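Gulis Neighborhood Safety Office
Call for participants: Parked Car Theft Prevention Study
Posted November 17, 2021

The Gulis Neighborhood Safety Office is looking for residents to take part in a study on thefts from parked cars. We want to learn how people protect their vehicles at night, what they leave inside, and what makes them decide to report a theft or to stay silent. The study is done together with Mridha, a research office that works with towns on crime prevention.

Many thefts from cars are never reported. Some residents have told us that the missing thing was too small, or that they did not know which number to call. For this reason the police reports give us only a part of the situation, and we would like to hear from you directly.

Who can take part

You can apply if you are 18 years or older, you live inside the town limits of Gulis, and you park a car, van or truck at your home or on a street near it. It is not necessary that you have been a victim of theft. We need both groups, those who had a theft and those who never had one. Renters and owners are equally welcome. Only one person from each household can be accepted.

Employees of the police department and their close family members cannot take part in this study, but they may send written comments to the office.

What we ask from you

The study begins in February and continues for six months. During this time you will:

- fill in a short online form every week, with questions on where you parked and whether you locked the car
- come to three group meetings in the meeting room of the Stomon building, in the evening
- tell us if your car is entered or damaged, also when nothing was taken

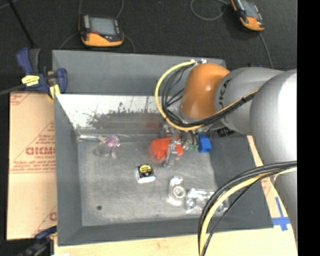 A gray bin and a robot arm marked "UKA".

If something happens to your car, please call the police first, as you would do normally. Our form does not replace a police report, and we can not send an officer to your address. When you have your report number, you may write it in the weekly form, but this is your choice.

Every participant receives a steering wheel lock from Trindisport at the first meeting. You may keep it after the study is finished. We will ask if you used it, and it is completely fine to answer no. Participants who attend all the meetings will also receive a grocery voucher.

Your privacy

Your name and address are kept separately from your answers. The final report will show results by neighborhood and never by street or house. We do not ask for your license plate, and we do not share individual answers with insurance companies. You can leave the study at any time without giving a reason, and you can ask us to delete what you have already sent.

How to apply

Invitation letters are being sent to 3000 households, but you can apply also if you did not receive one. Application forms are available at the front desk of the office and at the public library. Please write clearly your telephone number and the best time to reach you. Forms in other languages can be requested at the desk.

We will contact all applicants by telephone or mail, including those for whom we have no place. If you need help with transportation to the meetings, or if you need a sign language interpreter, please mark this on the second page of the form.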